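Drunuldale Stationer Silier Puts Initials on the Umbrella, at Last

DRUNULDALE, November – Silier, the personalized goods company that has spent years stitching initials onto things people already own, today announced the Gashaw, a folding umbrella with the owner's monogram on the canopy, the strap and the handle. The company believes this is enough places.

The Gashaw comes in 19 canopy colors, four of which are gray. Customers choose up to three letters in block, script or a style the design team calls Prastenix, a tall, narrow face drawn in-house after a long disagreement about the letter Q. Thread color is also up to the customer, including thread that matches the canopy exactly, for people who want a monogram and would like it kept private.

"We asked 1,059 of our customers what they lose most often, and umbrellas won by a distance," said Naomi Urio, head of product at Silier. "A monogram won't bring your umbrella back from the train. It will make whoever has it feel slightly worse, and we think there's a market for that."

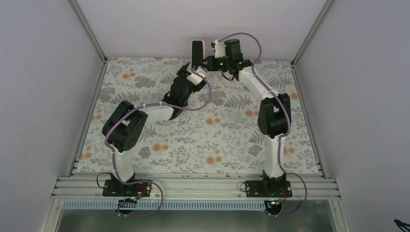
The umbrella opens with one button and folds down to fit most work bags. It ships in a cotton sleeve, also monogrammed. Customers who would prefer a plain sleeve may say so at checkout and will be asked once if they are sure.

Couples can order a matched pair with shared or separate initials. Silier recommends separate. Last year's shared-initial picnic blankets produced a number of thoughtful emails to customer service, several of them asking about thread removal.

"I was against the handle," said Margus Kütt, who runs the embroidery and engraving shop. "You can't embroider a handle. So we engrave it, and now I have an engraving machine, and I'm fine with the handle."

The first run is limited to 3,000 umbrellas. Orders placed before noon go to the shop the same day, and personalized items can't be returned unless the initials are wrong and the mistake was ours. Please check the order of your letters – last name in the middle for the traditional layout, first-middle-last for everyone else.

The Gashaw is available now from Silier's website and its store in Drunuldale. Press samples can be requested from the Silier press office. Please include your initials.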